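Parnley sets aside money for second two-armed robot

Parnley plans to buy a second two-armed robot for its parts handling room in September, operations manager Teodora Jurić told staff on 1st April. The purchase depends on the results of a trial that moves black molded parts between a yellow shelving unit and a plastic bin on the floor. 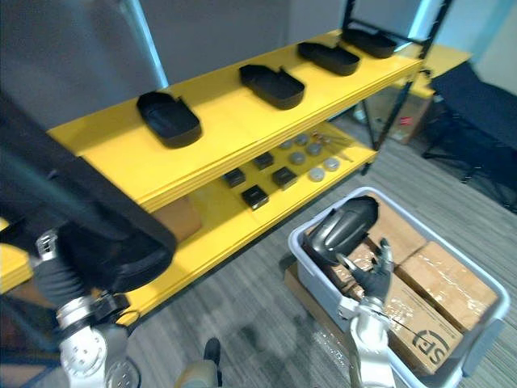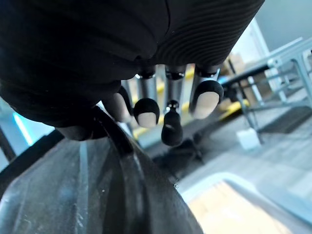
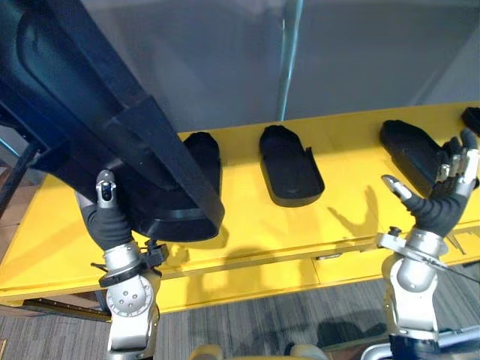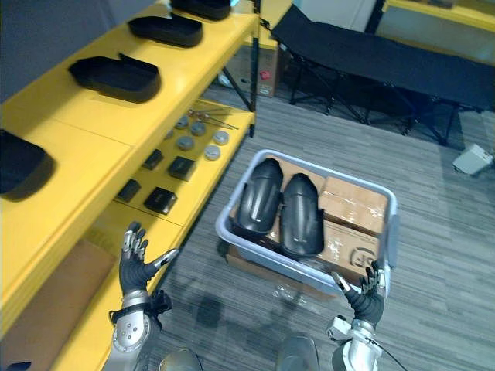
Handling molded parts at Parnley.

The budget covers the machine, spare hands and 2 years of service. Jurić has asked Turkitz and Stojanović for quotes, and both are due before the summer shutdown. Training is priced separately.

Gorazd Dumitrescu, who drew up the plan, has put 684 hours of operator time into the first year's costs. An earlier draft allowed 524. "We left out setup the first time," he said. "Shelves get moved, parts change, and someone has to be there for it."

Replacement gloves and fingertips will come out of the maintenance account. The company has not decided whether to lease or buy outright. Azra Spahić in purchasing is comparing the two and will take questions from department heads until the quotes are in.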